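Bed frame slats keep popping out of the side rails, is this fixable?

Kimie Iwasaki
Posted in Bedroom Furniture

Hi all! We bought a queen platform bed in December, the Renda from Bisgaard, and I love the look of it but the slats are driving me up the wall. Every couple of nights one slips off the ledge on my husband's side and we get that lovely clunk at 2 a.m. 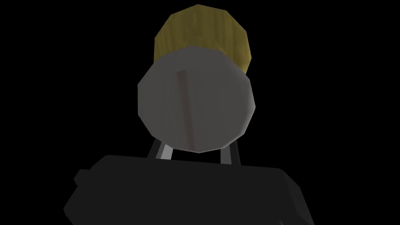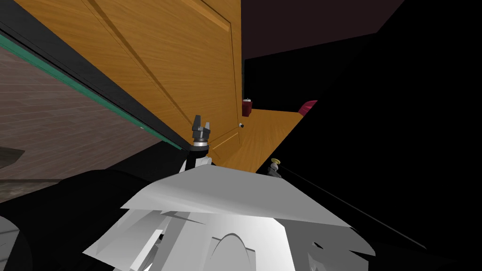 So the slats sit loose on a ledge that runs along the inside of each side rail. There's a center beam with two legs, and a strip of webbing that's meant to keep them spaced, but it's only stapled on and half the staples have let go. I paid just under $1,000 for the thing (on sale!) and the store in Carkside says slats are a "wear item" and won't cover them. Wear item! It's been a few months!

I don't want to drill into the rails if I can help it, they're really pretty and we may sell it when we move. Would a bunkie board do the job? Or is the frame just spreading and I should be looking at the corner bolts? The mattress is a heavy latex one if that matters.

3 replies

Babita Saxena
Ooh, I had this exact problem with a different bed and it was the bolts. Pull the mattress off and set one slat square across the middle. If it only just reaches the ledge on both sides, your rails are bowing out, and a bunkie board won't cure that, it'll just hide it for a while (and then you drop the whole board instead of one slat, ask me how I know).

What I'd do is tighten all the corner bolts first, with the bed standing where it lives and not while it's dragged out at an angle. Then check the center legs touch the floor. Mine had adjustable feet and one was hanging a good quarter inch in the air, so all the weight was going out to the sides. Latex is a beast, so yes, it matters a lot.

If the slats reach fine and they're only sliding around, put strips of hook-and-loop tape on the ledge and under the ends of the slats. No drilling. It does leave sticky stuff behind but that comes off with a bit of cooking oil and a rag. Mine has held through two kids jumping on it. You can restaple the webbing too, just use longer staples than the factory did.

ultuvberg_attic
Get rid of it and buy solid wood. I spent $3,000 on my bed and have never heard a peep out of it.

Kimie Iwasaki
Well, that's not in the budget, lol, but thanks.

Babita, you were right about the foot!! One of the center legs was way up off the floor. I wound it down and snugged up the corners, and the slats now overlap the ledge by a good bit more on both sides. I've got the tape on order as well. Did you run it the whole length of the ledge or just put a piece under each slat?

Babita Saxena
Just a piece under each one, maybe three inches. And do the bolts again in a month, they loosen up as the wood settles.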